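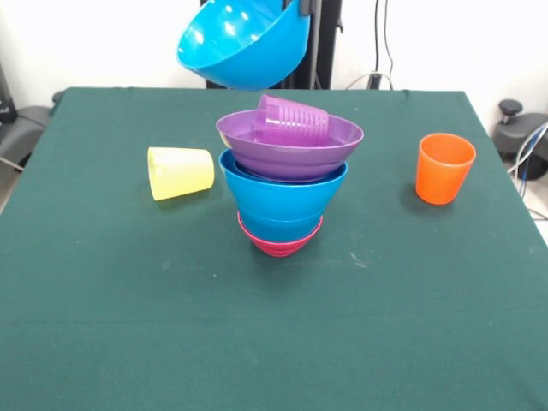 Painemal dining hall moves to nested plastic bowls and cups

Sunday, October 6, 2024
Reading time: 2 min
Print | E-mail this article

PARLEY. The Painemal dining hall has replaced its ceramic soup and cereal bowls with colored plastic bowls and matching cups from the Plirnero range, supplied by Jiller. The order covers 380 pieces. The first delivery of 361 was unpacked last week, and the remainder is due in December with the replacement shelf racks.

The change follows a review of storage space behind the serving counter. The old bowls had a deep foot ring and could not be nested fully, so a stack gained most of a bowl's height with each piece added. The new bowls have tapered sides and sit one inside the next, with the rims left exposed for lifting.

Bowls come in several colors, among them red-pink, turquoise-blue and purple. Color is not tied to contents, and mixed stacks are accepted at the return table as long as the pieces sit level. The widest bowl may go on top. With a purple bowl over a turquoise-blue one and a red-pink one at the base, the stack stands on a footprint much smaller than its top rim, and kitchen staff have been asked to carry it with one hand under the lowest bowl.

Cups are handled separately. The hall's written procedure calls for cups to be nested upright in their own column, yellow with yellow and purple with purple. Cups laid on their sides in the top bowl, or left lying on the tablecloth, are to be picked up before the bowls are moved. A cup on its side in a bowl adds height and rolls when the stack is tilted.

"The bowls go together without much thought. The cups are where we lose time," said Lieven Wouters, who runs the kitchen. "A cup has one narrow end and one wide end, and people put it down whichever way it falls."

Stack height is limited to 12 bowls on the shelves and to three on the dining tables. The lower limit for tables was set because the cloths can shift when a full stack is pulled toward the edge. The dark green cloths already in use will stay. They are laid flat without clips and changed after the evening meal.

Each shelf bay now holds nearly twice as many bowls as before. One bay has been cleared as a result and will be used for serving trays, which are currently kept in the corridor.

Washing arrangements are unchanged. Bowls are separated before they go into the dishwasher baskets and are left apart on the drying rack until the inner surfaces are dry. Nesting them while damp is not permitted, as the close fit holds water between the walls and the pieces become difficult to pull apart.

The ceramic bowls have been boxed in lots of 32 and can be collected from the side entrance on weekday mornings. Chipped pieces have been removed. Mugs, dinner plates and flatware are not affected by the change.

Print | E-mail this article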